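Drunik Bench Scene: Well Plate Handling Package

Gesusgate / Simulation packages / Drunik

Drunik is a simulated lab bench for training and testing robot arm policies on well plate work. It comes with the scene files, a set of scripted demonstrations, the scoring code, and the settings we used for the results on this page. It is meant for research groups that want a plate handling task they can run without tying up an arm.

The scene has a single arm with a two-finger gripper, a table with a dark gray mat, well plates in black holders, small printed labels by the plate positions, and a box with colored buttons at one corner of the mat. The walls, floor, and shelf are part of the scene and can be swapped or left alone.
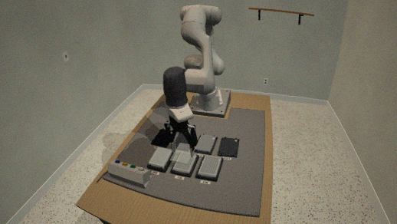
Can a policy trained only in Drunik be run on a real arm?

It can be loaded and run, but expect it to do worse than it does in simulation. In our tests the drop came mostly from placing, where a small error in angle leaves the plate resting on the rim of the holder. Adding a short set of real demonstrations at the end of training recovered most of that loss.

The research method

Drunik was built to test a training method we call Sandu. The usual approach is to collect demonstrations from one fixed camera and train on those. With Sandu, each demonstration is recorded once as joint and object positions, then rendered again from a different camera position every time it is used. The policy sees the same motion from many angles and has to find the plate edges from the picture each time.

We also vary the light direction between renders. Shadows from the arm move over the mat while it works, and our first policies were treating a shadow edge as the edge of a holder. Varying the light fixed this in simulation. We did not test it separately on hardware, so we can't say how much it adds there. 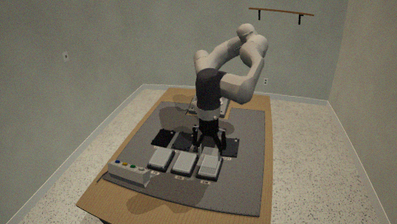
Gripper fingers spread above the right-hand front plate, with three empty nests behind the row.

Results

The demonstration set has 1,000 scripted episodes. We trained one policy with the fixed camera and one with Sandu, using the same network and the same number of training steps. Each was then scored on 300 test episodes using camera positions that were left out of training.

The fixed camera policy did well when the test camera was close to the original position and failed quickly as it moved away. The Sandu policy was slightly worse at the original position and better at nearly all the others. The weak spot for both was a low camera behind the arm, where the wrist hides the fingers for most of the approach. We left those episodes in the score.

A placement counts only when the plate is flat in the holder and the fingers have let go. Plates that land tilted are logged as a separate failure type, and so are grasps that slip during the lift.
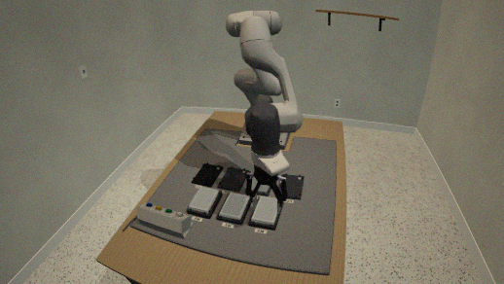
Episodes are saved with joint positions, gripper opening, object positions, and the random seed, which means any run can be played back and rendered again with a new camera. Video is not stored by default. Turn it on in the config file if you need it, but check your disk space first.

The button box is included for tasks that end with a press. It was not used in the results above. The buttons have working contact sensing, and the order of presses is written to the log. The labels are textures and can be replaced with your own artwork. At low render sizes the print on them can't be read, so don't build a task around reading them unless you raise the resolution. 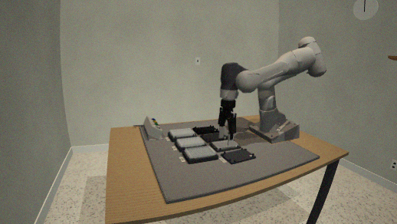 Camera positions are set in a plain text file, one per line. The package ships with 16 of them, 12 for training and the rest held out for testing. If you plan to compare your numbers with ours, please keep that split.

Known limits

Plates are rigid and do not flex when gripped.
Liquids are not modeled.
Lids can be picked up and moved, but friction between a lid and a plate is a single fixed value.
The scripted demonstrations always approach from above.

Licensing and support

Drunik is free for teaching and university research. Company use needs a license from Gesusgate. The Rincombe office handles support requests and replies by email. Include the seed and the log file from the episode when you report a problem. The next update is planned for September and will add side grasps to the demonstration set.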